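April, demo day at Lappalainen, my notes

Written in the evening, so the order may be wrong in places. Eero Heinonen please correct where I misremember.

We arrived at 9:40 and the coffee was already finished. The visit had two parts, first the talk in the upstairs room and then the hall. The talk was mostly about Wekach, their new control software, and I did not follow all of it. What I wrote down: the program keeps a log of every grasp, and the operator can go back to any of them and see what the wrist camera saw at that moment. The numbering is simple, from 1 up. When we came in the last entry was 339, and they told us this was only from the current week.

In the hall they had a table demonstration with one arm. The task was blocks and a bowl. The visitors were allowed to put the block where they wanted on the table, and the arm had to find it and put it in the bowl. Afterwards a second program took it out again, which for me was the more interesting half. Taking out of a bowl is harder than putting in, the wall is in the way of the fingers and the approach must be steep.
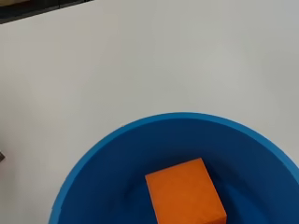

I asked how they choose the approach angle. The answer was that the rim is found first, then the block, and the fingers close across the short side if there is space to the wall. If there is no space the arm pushes the block a little and looks again. One push takes over 30 seconds with the looking included. I said this is slow and the engineer agreed with me quite happily.

Eero tried 6 placements by himself. Five went well. In one he put the block very near to the table edge and the arm stopped and asked for help on the screen. I think stopping is right there, our own cell would have continued.

Light: they have only soft lamps from above and a matt table top. I asked if it works also with a glossy table and got a long answer which I understood as no. For us this matters, our bench is steel.

The Driltier gripper was on a stand beside, not running. The fingers are changed with 6 screws. Price not told, they will send it with the Zodum offer.

To do:
Ask for the log format of Wekach, plain text or their own.
Try a matt sheet on our bench before anything else.
Eero has the brochures, I have the visitor badge still in my pocket and must post it back.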